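## Has anybody gotten Bunari's in-hand pose estimate to behave on sticks?

**tannic_dave**

Release notes for Bunari 2 say the tracker "handles thin graspable objects." I have my doubts. The part is a wooden mallet-looking T, gripped by the stem. The estimate is fine for position and then the roll about the stem goes wherever it likes. Wrist view, same part:

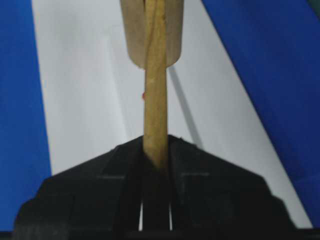
*Grundlow, February 2025*

From that angle the stem is nearly all the tracker gets. The crosspiece is way up at the top and the fingers fill the bottom. I ran 252 trials and the roll flipped in more than 13 of them, which the log happily reports as "confidence: high." I'd take a low score over a wrong one.

**pelorus9**

Did you redo the hand-eye calibration after upgrading? The frame convention changed. Every roll complaint I've seen was that.

**tannic_dave**

Redid it twice. A bad calibration gives me a constant offset. Mine jumps by half a turn and jumps back.

**mrs_kettle**

Then it's symmetry. Turn a T half a turn about its stem and you get nearly the same outline. Feed it the side view too.
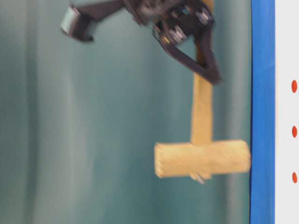

I pulled that one out of the folder you shared. Look at how much blur there is while the arm is moving. The tracker weights every frame the same unless you set the blur gate, and the default gate is off. Whoever decided that should have to debug it.

**pelorus9**

Blur doesn't flip a pose by half a turn. It makes it noisy. I still say convention.

**mrs_kettle**

It does if the noise is enough to push it over to the other solution and the filter has no memory. Drollelach's fork keeps both hypotheses alive for 6 frames before picking. I don't love the fork, the planner side is a mess, but that piece is sound.

**tannic_dave**

I'll try it, though I'm wary of a fix that amounts to waiting longer. If I were you I'd want to see these before believing me or anybody:

1. Roll against time with the side camera only. The screw or nail tip sticking out under the crosspiece is at a slight angle, so it ought to break the tie if the model of the part includes it. Mine didn't.
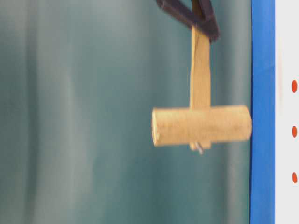 2. The same plot with the blur gate on, dropped frames marked.
3. What the tracker reports with no part in the hand. Mine gave me a pose for the fingertip tape, which is a pretty good argument against that confidence number.

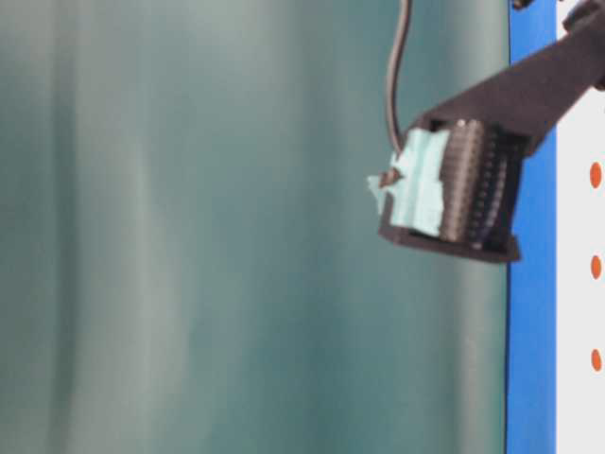

## Update after trying the fork

**tannic_dave**

Added the tip to the part model and left everything else stock. Fewer flips. Then the fork on top: fewer again, but the planner now stalls at the start of a place move, and I can't tell if it's waiting on the tracker or on itself. The Võ plugin prints a queue depth that would answer that, if it built against this version.

**pelorus9**

So it wasn't calibration. Fine. I'd still pin the old release until October. "Fewer" isn't a number.

**mrs_kettle**

Post the stall log. And turn the gate on before you rerun, please.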